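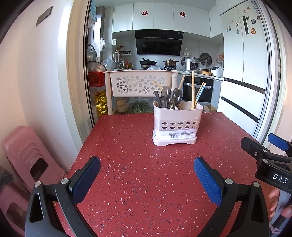 About Vokton

Vokton tests grippers and the equipment that goes with them: arms, wrist cameras, controllers, and the hand-held tools used to record demonstrations. We work for manufacturers who want outside measurements before a release, and for buyers who have two or more data sheets on the desk and can't compare them. We don't build or resell hardware.

The company has 6 employees and one workshop. Bench work is done in the workshop. Household trials are done in ordinary homes, at the table or counter where the objects are normally used, by arrangement with the people who live there.

What we test

Parallel-jaw grippers make up most of the work. For each one we record opening width, closing speed under load, fingertip deflection, and how far the jaws drift from parallel at the end of their travel. Pads are tested separately from the fingers that carry them. A textured pad and a smooth pad on the same finger can behave like two different products on a wet spoon handle, and customers who swap pads after buying should know what they are trading.

Hand-held grippers are the second group. The operator holds the tool and carries out the task directly, while cameras and sensors on the tool record what was done. Here the fingers matter less than the whole assembly – mass, balance, trigger travel, camera placement, cable exit. A tool that measures well on the bench may be too nose-heavy for an hour of continuous use, and the recordings show it.

Controllers are tested for latency, jitter, and behavior after a dropped connection. We publish the third of these more prominently than most labs do. Many controllers resume where they left off. Some resume where they think they left off.

Arms are tested only as carriers. We don't rank arms on reach or payload, which the manufacturers already report well enough. We check whether a given gripper on a given wrist keeps its calibration over a work session, and whether the cable run survives the full range of the last joint.

How a trial is set up

Every trial starts with a task sheet. It names the objects, the start state, the end state, and the conditions under which an attempt is stopped. The sheet is fixed before any tool is unpacked. If we change it, results from before the change are kept on file but left out of the comparison.

Tasks are short. The household list includes sorting cutlery, loading and unloading a utensil caddy, folding small cloths, opening jars, and moving food containers between shelves. The utensil tasks get the heaviest use. Chopsticks are thin, they roll, and they cross each other in ways that put the useful grasp point underneath something else. Plastic spoons flex. Spatulas and ladles have most of their weight at one end, so a grasp that looks secure will often rotate as soon as the object leaves the table.

We keep the surface as we find it. A speckled or patterned tabletop is harder on a camera than gray laboratory mat, and translucent plastic on a patterned surface is harder again. We consider that part of the test. Lighting is also left alone, apart from closing blinds where direct sun would fall across the work area and move during the session.

Two-handed tasks are run with one tool in each hand. The two tools are the same model, with the same pads and the same firmware. Mixed pairs were tried during the first year and dropped; operators favored one hand and the data said more about the operator than about the tools. 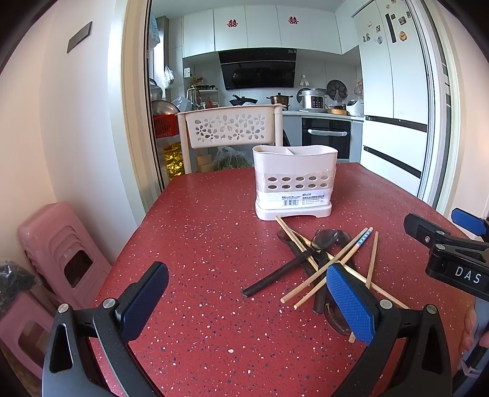 Jeptoo Masanja: The caddy task should be scored on what happens to the caddy. If I put a chopstick in and the whole thing tips or slides, I count that as a failed placement even if the chopstick ends up inside. Light plastic holders move when you brush the rim. I'd also separate the pick from the pile and the placement into two scores, because a gripper with wide pads can be good at one and poor at the other.

Both points are now in the procedure. Pick and placement are logged separately, and displacement of the container is recorded for every placement. The change moved several tools up or down in our internal ranking, mostly those with wide fingertips. Reports issued before the change carry a note to that effect.

What we have measured so far

The trial library holds 303 completed task sheets. A completed sheet means that every planned attempt was run, the recordings were checked, and the result was signed by someone other than the operator. Abandoned sheets are stored too but aren't included in the total.

Some findings have repeated often enough that we state them on the first call with a new customer.

Pad wear shows up in thin objects first. A pad that still holds a jar lid without trouble may already be slipping on chopsticks. We ask manufacturers to send pads from current production, and we log the age of each set.

Pad color affects tracking. On hand-held tools with a wrist-mounted camera, a pad that contrasts with both the finger and the usual work surface makes it easier to recover the jaw opening from video. Dark pads on dark fingers cost accuracy in poor light. The effect is small with a good encoder and large without one.

Jaw opening is overstated on many data sheets. The figure given is often measured between bare fingers. Once pads are fitted the usable opening is smaller, and we report only that number. For our own reference fixture it is 98 mm.

Exposed fasteners loosen. We mark screw heads at the finger joints before a session and check the marks afterward. Loosening is usually harmless over a day and not harmless over a month. Tools with a thread-locking compound at the joint did better, as would be expected, and were slower to service.

Operators adapt. By the end of a session a skilled operator has learned the faults of the tool and works around them, so late attempts look better than early ones. We report the two halves of a session separately and don't average them.

Comparison work

Our longest-running comparison is the Nunudeo series, which puts hand-held grippers through the same utensil tasks in several homes. The series has its own operators, and none of them sees the scores until a round is closed. A new round opens each June.

The Zuccaro bench is our controller rig. It holds a gripper at a fixed position and plays back a recorded command stream, so that controllers can be exchanged without touching the mechanics. Most controller reports need two days on the bench. Faults that appear only after a warm restart take longer, and we quote those by the hour.

Bollura is the software we use to align video, encoder data, and force readings. It was written in the workshop and it is plain. Customers receive a copy with their recordings so that they can repeat our analysis or disagree with it. Several have disagreed. Where the objection was sound we issued a revised report under the same number, with the earlier version attached.

Who does the work

The mechanical bench and the controller bench are each run by one engineer. Operators are hired for their hands and trained on our task sheets; a background in robotics isn't required, and kitchen experience has been more useful. The remaining time goes to annotation, report writing, and repairs.

An operator doesn't write the report on a session that he or she ran. The person who wrote the task sheet doesn't sign the result. With a staff this size the rota takes planning, and it is the main reason we turn down rush jobs.

Independence

Manufacturers pay for tests and receive the full report. They may keep it private. They may not publish part of it. If a passage is quoted in sales material, the whole report goes on our site the same day, which the contract says in its first paragraph.

Loaned hardware is returned at the end of the trial. We buy our own samples for the Nunudeo series through ordinary channels, including the spare pads. No one on staff holds a paid position with a hardware supplier.

Recordings made in homes belong to the file for that trial. Residents approve the work area in advance, can ask for a session to be stopped at any point, and can have the recordings deleted up to the day the report is issued. Faces and spoken conversation are removed before anything is delivered.

Limits of our results

We test short manipulation tasks at table height. Our numbers say little about industrial duty cycles, outdoor use, or food-contact compliance, and they shouldn't be cited for those purposes. Force readings below the noise floor of our sensors are reported as not detected. Learned policies trained on our recordings are outside our scope; we can say how clean the recordings are, and the customer has to find out what a model makes of them.

Sending us hardware

Write before shipping. Include the model, the firmware version, the pad type, and whether the unit is a production sample or a prototype. Prototypes are accepted for private reports only. We need two identical units for any two-handed task, plus one spare set of pads per unit. Chargers should be packed with the tools and labeled.

The workshop accepts deliveries until 4 p.m. Parcels that arrive later are held at the carrier's depot and brought over the next working morning.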